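The Arm on the Plating Line: What Changed for the Kitchen Staff at Wunholm
Student project report, Work and Technology course, spring term
Supervisor: Preben Lykkegaard
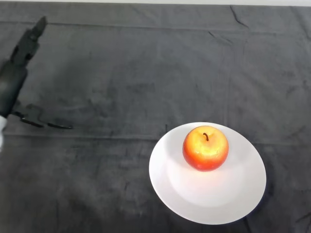
When I first asked to spend my placement in a kitchen, my supervisor thought I had misread the list, and I can see why, as most of the others in my group went to warehouses. But I had worked two summers in a school cafeteria, and I remembered very well how my hands felt after a morning of putting one piece of fruit on one plate, over and over (and then over again, when somebody bumped the cart). So when I heard that the Wunholm meal kitchen was teaching a robot arm to do the fruit plates, I wanted to know what the people who used to do that job thought of it.

Wunholm makes lunches for care homes and a few offices. The kitchen has 40 employees, and 11 of them work on the cold side, where the salads, desserts and fruit are made ready. The arm belongs to the cold side. It has a two-finger gripper, and its practice table is at the far end of the room, with a dark cloth over it so that plates and fruit stand out well. Practice is very plain work: an apple, a white plate, and somebody standing by with a tablet. I was allowed to stay from six in the morning until the lunch trucks left, and I am very grateful for all the coffee!

How I worked

I followed the cold side through most of April. I talked with everyone who wanted to talk, usually during breaks, and I wrote notes by hand, because a recorder made people stiff. The production lead, Kamran Daneshvar, also let me read the practice log. It held 3,468 attempts by the time I left, and 1,319 of those were marked as needing a person to step in. I should say that "step in" covers everything from straightening a plate to starting over from the beginning, so the number sounds worse than it was. I tried to sort the entries by cause and gave up after two evenings, as every shift had its own way of writing them down.

What changed in the day

The biggest change I saw was in where people stood. Before, two people faced each other across the fruit cart and talked the whole time. Now one of them is at the practice table and the other has moved to salads, and both told me they missed the talking more than they had expected to. One woman said she had learned half of what she knew about raising teenagers over that cart. Kamran had not thought about this when he drew up the new floor plan, and to his credit he moved the salad station closer while I was still there, so at least they can shout to each other.

The second change had to do with sore hands and shoulders. Three people on the cold side had asked for lighter duty the winter before, and they were the first ones offered a turn with the tablet. Two of them liked it very much. The third tried it for a week and asked to go back, because she found watching more tiring than doing. I understood her a little better after I had tried it myself for a morning. You have to pay attention all the time, and for long stretches there is nothing for you to do.

The third was pay, and here I have to be careful, as it was not settled when I left. Looking after the arm is counted as the same grade as plating, although it takes training and a good deal of patience. Several people thought this was unfair. Kamran agreed it should be looked at, but he could not promise anything, and he told them so in front of me.

What people worried about

I had expected everyone to be afraid for their jobs, and some were, mostly the newer ones on short contracts. The older staff worried more about the small decisions. A person who plates fruit also throws out the bruised ones, turns the good side up, and knows which home has residents who can't manage a whole apple. All of that was in people's heads and had never been written down. They have now started a notebook for it, which hangs on a string by the sink, and I think it is the most useful thing I saw in the whole project.

If I could do the placement again, I would start before the arm arrived, so that I could see the old routine for myself and not only hear about it. I would also talk to the drivers, who notice every late cart and whom I only thought of asking on my last day.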